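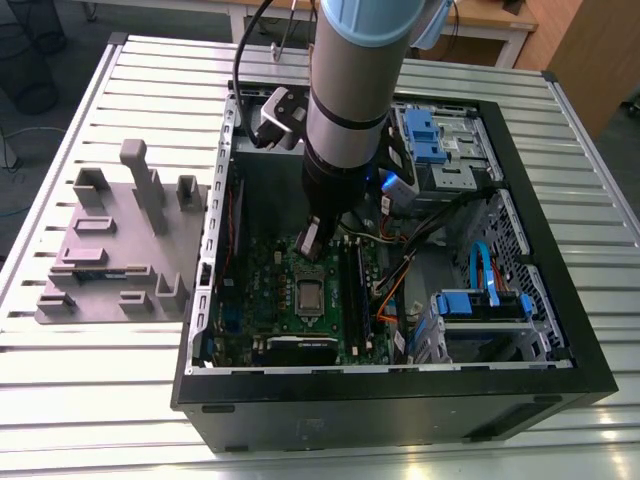 Visit report: open day at the Imthorpe picture book workshop

I went up to Imthorpe in April for the open day at Pellitz, a small press that publishes picture books and prints some of them on site. I teach second grade and run our school's book club, and I wanted to see how a book gets from sketches to the shelf. The day started at 9:30 with coffee in the front office, and our group had 13 people in it, mostly teachers and school librarians, plus two students from an illustration course.

Margit Lie, the art director, took us through the first part. She had laid out the full set of dummies for Skivo, their book about a goat who moves into a lighthouse. A dummy is a rough version of the whole book, folded and stapled, with pencil drawings and the words taped in. There were six of them for this one title. In the first, the goat talks on every page. By the fourth, most of the speech was gone, and in the last one there are only two spreads with any words at all. Margit said the author had been the one to cut them, and that she had argued to keep one line near the end. She lost.

I found it useful to see what changed when the words came out. In the early dummy the text says the goat is lonely. In the finished book there is a double page with the goat at a long table set for one, and the window behind it takes up most of the space. A child has to work that out. I have since tried it with my class and most of them got there, though one boy was sure the goat was waiting for dinner.

After that we went upstairs to the color room. Danish Orakzai handles the scans of the original paintings and checks the proofs against them. He showed us a page of night sea painted in watercolor, then three proofs of it. The first was too green and the second was too dark in the corners. Blues are the hardest, he said, and the paper matters as much as the ink. Pellitz uses an uncoated stock for most of its books, which drinks up the ink and makes everything a little softer. We passed the same page around on coated paper for comparison. I liked the coated one better, and so did one of the students, but we were outvoted.

Lunch was soup and bread in the yard. There was a table of slightly damaged books at half price, and I bought four for the classroom.

The afternoon was in the print room and bindery. The main press was running a reprint and we could stand behind a yellow line and watch. It is loud, so the talk was given in the corridor first. Picture books usually have 32 pages because of how large sheets fold, and Štefánia Šindelář, who runs the bindery, handed each of us a sheet to fold ourselves. Mine came out with page 9 upside down. She then showed us sewn and glued bindings side by side. The sewn one opens flat, so a picture that crosses the middle of the book doesn't lose anything in the fold. The glued one costs less. For library copies she recommends sewn every time, and she had a returned glued copy with the middle pages hanging out to make her case.

They also do a short run by hand each year. This year's is 200 copies of The Bangash Kite by Mudassar Ghauri, a wordless book about two sisters and a kite that gets away from them over a town. The covers are cloth, with the kite stamped in red. Copies were on display but none were for sale, and I was told a regular edition comes out in the fall.

Ghauri himself gave the last talk at 3:00 with Shazia Shaikh, a school librarian who writes the teacher notes for Pellitz. Her advice for wordless books was practical. Go through once in silence. Go through again and let the children say what they see. Only on the third reading ask what a character might be thinking. She also suggests covering half of a spread with a sheet of paper and having the class draw what might be there. The notes are free, and there was a stack of them by the door. Ghauri was asked whether he writes a script first. He does, a long one, and then nobody at the press is allowed to read it.

Practical points if you are thinking of going next year. You have to book ahead, and the morning groups fill first. The bus from the station stops at the bottom of the hill and the walk up is steep. There is parking behind the building but it was full by 9:00. The color room is up a narrow staircase with no elevator, so ask beforehand if that is a problem. Photos are fine everywhere except the color room, where unpublished work is pinned to the walls. The day finished at 4:15 and I caught the 4:40 bus.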